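Kaltitz, a texture pack of bathroom and kitchen tile

Hi, and thanks for downloading! I started Kaltitz because I was tired of seeing the same gray checkerboard on every wall I modeled, and it sort of grew from there (my hard drive would like a word). This readme covers what you get, how the files are named, and the stuff people keep emailing me about.

The pack has 1661 textures sorted into 37 families. A family is one glaze in all its variants, so Guto is the warm cream one, Mofokeng is the brick red one, and Keltar covers everything bluish. Each texture comes as color, roughness and normal. The family goes first in the file name, then the grout, then the variant number. Please don't rename the folders, the import script looks for them by name and gets very confused!

Grout is where I spent most of my evenings. Light grout looks great on dark tile but it can shimmer when you move the view, so turn on mipmaps before you write to me about flickering. If you want it dirtier, there's a mask in the extras folder that you can multiply over the color map. Start at 20 percent and go up slowly.
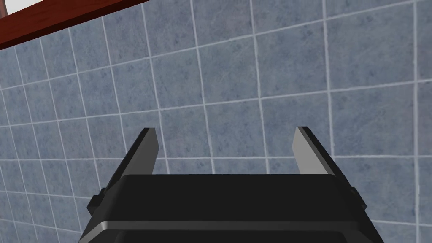
Slate blue-gray tile with white grout, rendered from a steep angle.

Scale trips people up. Every map repeats cleanly, but if your wall is really big you'll start to notice the same speckles coming back. I usually mix 3 variants from one family and offset them by hand, which takes a minute and looks much better.

Shirley Poirier fixed the normal maps in the Mofokeng family, which I had exported upside down (bumps became dents, oops). Thank you, Shirley!

You can use all of it in free or paid work, and credit is nice but optional. Just don't resell the maps as a pack of your own.

Last updated January 6, 2018. Hexagons are next, hopefully in February if I can get the corners to line up.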